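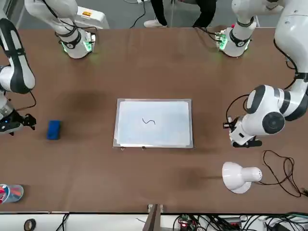
Photo: Gorutov workshop, Karkulbridge

I spent most of February teaching two robot arms to wipe a whiteboard, and I have opinions now.

The way we do it at Gorutov is by remote control. You hold a pair of handles, the arms copy your hands, and everything gets recorded. One go at the job is one demo. We'd been told 100 good demos would be plenty for something as dull as rubbing out a single squiggle with a blue sponge. Well! We're at 2273 and I'm still not happy with it, and I've come around to thinking that the number was the wrong thing to argue about in the first place.

What I'd argue about is who's driving. When I started I was awful. I'd come in too high, stop, think about it, creep down, miss the eraser, back off, try again. All of that went in the pile. Then I got good (I really did, I was down to a quick swoop and a grab) and all of that went in the pile too, right next to the awful stuff. So the robot learned from two different people, and both of them were me. It would start out with my confident February swoop and then freeze over the sponge like I used to on my first morning. It's a very strange feeling, watching your own bad habits come back at you in a pair of white arms.

The usual answer is to throw out the clumsy ones. We tried that with a tool called Zervas, which scores each demo for smoothness and bins anything jerky. It left us with 171 lovely, silky recordings, and the robot trained on those was hopeless the second anything went a little wrong. Nudge the sponge and it would carry on wiping with nothing in its fingers, perfectly gracefully. Of course it did! We'd removed every example of somebody messing up and sorting it out.

So my view, for what it's worth, is that we should keep the fumbles and get much fussier about the dithering. A fumble has a point to it: you missed, you saw that you missed, you fixed it. Dithering is me wondering what's for lunch with my thumb on the trigger. A smoothness score can't tell those two apart, but anybody who has sat in the chair can, usually in the first few seconds of playback. I'd like the drivers to do the sorting, and I'd like them paid for the time, since it's slow and your eyes go funny after an hour.

I know the case for showing by hand instead. The Drovus people swear by it: you take hold of the arm itself and drag it through the motion, and you feel the weight of the thing. I've tried it and it's lovely for one arm. With two I ran out of me pretty fast. I'd have one arm where I wanted it and the other drifting off while I reached across, and pressing a sponge evenly on a board that way is miserable. I'll take the handles, even with the sore wrists.

Next month it's a new driver's turn, and I've asked for just 5 demos on the first day, all kept, all watched back together before anyone records a sixth. I expect some of them to be terrible. I want to see how the terrible ones get fixed.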